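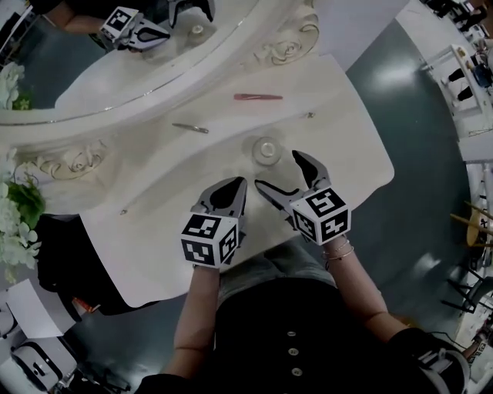 Asked by tidyshelf_mo
Household & Small Shop > Machines and gadgets
3 answers, 639 views

Can a machine tidy a dressing table or a shop counter yet, or am I dreaming?

Ok so quick background. I run a small gift and beauty shop, plus a back room with two vanity tables we use for makeup trials. White tops, fancy mirrors, looks great for ten minutes. Then by closing time it's lipsticks, tweezers, little dishes, hair clips, bits of backing card. Every night I or whoever is on put it all back. Same at home really, my own table is just as bad.

I saw a clip where a robot folded a shirt and my sister in law swears the floor ones are "basicaly there". So I started looking. Spent two evenings on it and I'm more confused than when I started. Half of what I read says next year, the other half says never.

What I want it to do, in order of how much I'd pay:

Pick up small stuff off the table and put it where it goes. Lipsticks in the rack, metal tools in a tray, rings and studs in a dish.
Wipe the top. Under the things too, not around them.
Put the stools back under.
Floor. Already have a robot vacuum, the Durstead one, does fine except it eats cords.

What I do NOT need: talking, a face, an app that wants my birthday.

Questions really

1. Is there anything on sale right now that does the first one? Even badly?
2. If not, why is that hard? It's a lipstick. My kid could do it at age two.
3. Is it worth waiting or should I just buy better organizers and stop thinking about it.

Budget, I could stretch to the price of a decent used car if it saved an hour a night. Not more. Shop is in an old building, doors are narrow, floor slopes a bit toward the back. There's a step up to the trial room. Don't know if that matters.

Sorry if this is in the wrong section, the gadgets one seemed closest.

Edit: someone messaged me to say hire a teenager. I have a teenager. That's why I'm asking.

Edit 2: left out that we have clear glass dishes, customers like them, not changing those.

ANSWER 1
Posted by bench_and_bracket
Marked as helpful by the asker

Short version: no for 1, sort of for 2 through 4, and buy the organizers.

Long version. I do maintenance and line setup for a packing outfit, we have arms on the floor, been around them a good while. Not a researcher so take the home side as an interested amateur.

Why the small stuff is hard. Look at the sort of table in the picture up top. Round shallow dish, clear glass, on a white top. A red-pink thing shaped like a lipstick lying on its side. A slim silver tool flat on the surface, at an angle. And a mirror right there with the whole business showing in it a second time. For you that's nothing. For a machine it's nearly a list of the stuff we keep AWAY from our cells at work.

Taking them one by one.

Clear glass. Depth cameras hate it. A lot of them work off light bouncing back and with glass it goes through, or bends, or bounces off somewhere else. So the machine thinks there's table there and puts a finger straight into the dish. We had clear trays at work for one product, gave up and had them made in blue. Problem gone the same afternoon. You said you won't change the dishes, fair enough, but know that's the expensive choice.

Thin flat metal. A nail file or tweezers flat on a hard top has no edge to get hold of. You do it with a fingernail, or slide it to the edge of the table, and you don't even know you did it. Two flat jaws have to come down level and pinch it right at the surface, a hair too high and they close on air, a hair too low and they're pushing on your table. Suction cups won't do much with something that skinny either.

Lipstick. Easiest one. Still rolls.

Mirror. Machine sees two dishes. There's software for this and it's better than it was but a big mirror at the back of the work area is still asking for trouble. Plus your carved frames, if you have those, lots of little places to catch.

And then the part folks forget, which is WHERE DOES IT GO. At work every part has one home and it's the same home every time. On your counter the home is in your head. You know the lipstick with the scuffed cap is the tester and goes on the left. The machine has to be told or has to guess.

How far along is it. Better than I'd have said before. People are training these by doing the chore themselves, holding a pair of grippers in their own hands, with the checkered looking cubes on so a camera can tell where each one is. So you get a person's good sense about how to go at a thing but done with the same jaws the robot would use. Do that enough, lots of tables, lots of clutter, and the model picks up the habit. I think it's the right road. Much better than some engineer typing in positions, I say that as the guy who types in positions.

But training on chores and selling you a box that does chores are a long way apart. What's missing, in my view:

Speed. The ones I've seen run slow. Your hour a night could be theirs till 3 am. Maybe that's fine, it's night.

Misses. If it handles 12 items right and drops the next one, that's a great demo and a lousy employee. Dropped studs, you're on your hands and knees anyway.

Getting to the table. You mentioned a step. Wheels don't do a step. So it lives in the trial room or it lives in the shop, pick one.

Safety. Something strong enough to move a stool around is strong enough to bust a mirror or a finger. At work we fence them or run them slow. You won't be fencing your shop.

What I would do with your money, and it's a lot less than a car:

Shallow trays, dark, matte, one per kind of thing. Cut foam if you want to get fancy, each tool has a slot. Sounds dumb but it does two things, takes your teenager from an hour down to 15 minutes, and if you ever do get a machine the table's ready for it.

A rack that holds lipsticks standing up. Same reason.

Keep the vacuum. Tie up the cords.

Wiping, there are window type wiper gadgets that will go on a flat top but you have to clear it first, so no gain really.

Happy to go on about trays if you want, I have opinons.

Comments on this answer

tidyshelf_mo: ok this is really useful, thank you. The mirror thing never crossed my mind. Would covering it at night help?

bench_and_bracket: Yes. Pillowcase. Would help a lot with the seeing twice problem. Doesn't fix the glass.

tidyshelf_mo: what about putting a cloth under the dishes, dark one

bench_and_bracket: Helps some. Rims show up better. Cloth bunches tho. Rubber mat is better, the thin kind, or felt glued down to a board.

glasshalf_kiln: we sell clear dishes and there's a frosted base version most places, looks the same from the customer side pretty much. might be a halfway

ANSWER 2
Posted by uvcombe_upstairs

Going to disagree a bit with the above. It's further along than that.

I did the Trestano home trial over the winter. You get the arm on a post that clamps to the counter, no wheels, so narrow doors and steps don't come into it. Bolted mine next to the kitchen sink. Ran it most nights till they came for it in March.

What it did ok: cups into a rack. Sponges. Wooden spoons in the crock. Fruit, weirdly, really good with fruit. Anything chunky and dull colored.

What it did badly: teaspoons. Anything lying flat. It would go at a butter knife over and over, then sort of shove it into the corner and call it finished. Glasses were a coin flip and they told us up front to keep the good ones out of it. I had some old Stöckli kitchen scales with a shiny pan and it would not go near them, just stopped dead every time with the light blinking.

So for lipsticks I'd say yes, probably. Tweezers no. Studs and rings no chance.

Also setup took me a whole weekend day. You show it where things live by doing it yourself while it watches, over and over, then it asks you to check. Moved the spoon crock a hand's width once and had to do that part again. May be fixed by now, they were sending updates the whole time.

Noise wasn't bad. A whine when it lifts. Cat hated it for a week then slept under it.

Would I buy it? At what they were hinting for price, no. At half, for someone with bad hands or a bad back, yes tomorrow. That's the bit people skip, for me it's a toy, for my neighbor upstairs who can't grip a cup in the morning it would be a different life.

For a shop I'd wait. And I'd ask whoever sells it to run it on YOUR table with YOUR stuff, not their wooden blocks. If they won't then you have your answer.

Comments on this answer

bench_and_bracket: Good write up. The teaspoon thing is exactly it. Did they give you different fingers to try? We swap ours depending on the job, thin tips for thin parts.

uvcombe_upstairs: one pair only. fat rubbery ones. asked about thinner, was told "on the list"

bench_and_bracket: There's your teaspoons then.

tidyshelf_mo: did it ever break anything

uvcombe_upstairs: one mug handle and it knocked the soap in the sink a lot. mug was already chipped so i let it slide

ANSWER 3
Posted by rolo_77

just get a drawer. sweep it all in at closing. done

also the Durstead cord thing theres a setting, look under No Go, draw a box round the cords

Comments on this answer

tidyshelf_mo: the drawer is how I got here lol. But the No Go thing worked, thanks, had no idea that was in there

rolo_77: np

Update from asker

Went with trays. Black felt lined ones for the metal tools, a stand up rack for the lipsticks, kept my glass dishes and put them on a thin mat. First week, closing is way quicker. Teenager still complains but faster.

Going to look at arms again next winter. If anybody has one working on small shiny stuff in a real shop please post, doesn't matter if it's slow. Would like to know about the price too, everyone gets vague there.

Leaving the question open for now.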